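Home | Issues | Methods | Submit
Filed under: Manipulation, Benchmarks

4.2 Does the simulated gripper comparison hold up? 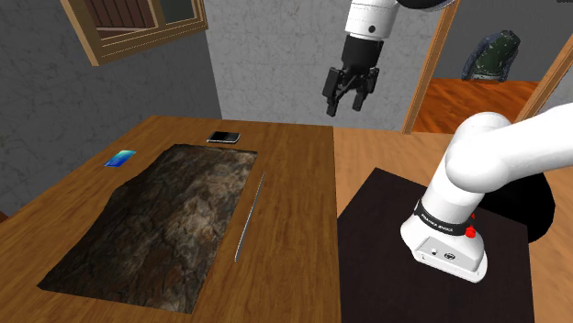
Figure 3. Simulated Franka arm with parallel-jaw gripper; phone, card and rod on the table.

Earlier reports on the Baek fingertip claim a clear gain over the plain jaw on thin, flat objects. We doubt that the gain survives a fair test. The published trials used one controller, tuned for the Baek part and then left alone when the plain jaw was fitted. We repeated the comparison in the Clutow simulator with each gripper tuned separately, giving 3,275 grasp attempts over 203 object layouts.

With separate tuning, most of the reported gap went away. What remained came from 33 layouts, nearly all with a card lying flat, where small changes to the contact settings were enough to reverse the order of the two grippers. We would not build a purchasing decision on that. The friction values supplied with Clutow are also hard to defend for glossy surfaces, and we found no source for them in its manual.

A further 58 attempts were run on the real arm at our Prinham laboratory. These are too few to settle the matter, and the camera was moved once between batches.

Previous section | Next section | References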